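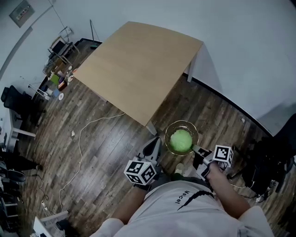 Have you ever wondered how a wobbly dessert can hold itself up? I have, ever since I was seven and poked my grandma's lime gelatin until she took my spoon away. Gelatin dessert is mostly water, and water is not good at standing up. Pour some on a plate and off it goes, all over your socks! But a rounded mound of something soft and green can sit in a clear glass bowl and keep its shape, and that goes for mashed peas as well as for jelly. Let's stick with the jelly kind, though, the stuff you get from a packet.

What's in the packet?

Sugar, color, flavor and a powder called gelatin. Gelatin is a protein, and each bit of it is like a super long, super thin string, much too small to see. When a grown-up stirs the powder into hot water, the strings come loose and wiggle all over the place. That's why the mix is runny at first.

Then it goes in the fridge. As the strings get colder they slow down and start twisting around each other, and pretty soon you have a giant tangled net with water trapped in all the holes. The water is still there, it just can't run away. Scientists call this a gel.

Why does it wobble?

Because the net is bendy! Give it a push and the strings stretch, then they pull back, then they stretch the other way. Boing, boing, boing.

Can you un-make it?

Yep. Leave it somewhere warm and the strings let go of each other. I found this out at a picnic in July, when my beautiful orange gelatin turned into orange soup before lunch.

Try this

Ask a grown-up to help you make two small cups, one with canned pineapple and one with fresh. Fresh pineapple has a special chemical in it that snips up the strings, so that cup should stay runny. Canned pineapple has been heated, and the heat stops the snipping. Check them both the next morning and draw what you find.

Liesl Holzer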